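The Hair Drawer, Sorted (Finally)

I've been promising Yen-ting a clean-out of the hair drawer since August, and this week between Christmas and New Year's I ran out of excuses. Everything came out onto the bed — elastics, bobby pins, headbands I forgot I owned, and a whole lot of clips in every colour from black to a very brave orange. My rule was simple: if I hadn't worn it this year, it went into the bag for the swap table in Plindale. I broke the rule twice, once for a velvet bow from high school and once for a comb my aunt gave me (it's missing teeth and I don't care!).

The keepers are going into an old cookie tin, and Pin-yu has already called dibs on most of the headbands. I had a favourite by the end of it, too.

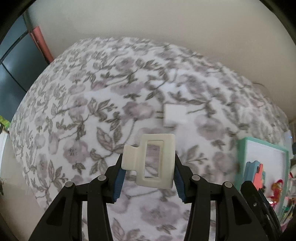
The cream clip, with the mauve flowers showing through the middle. I love that smooth, matte finish and the little wavy edge on the tab. Staying with me!

Bathroom cupboard next, if I can face it.

Posted Tuesday, December 30, 2025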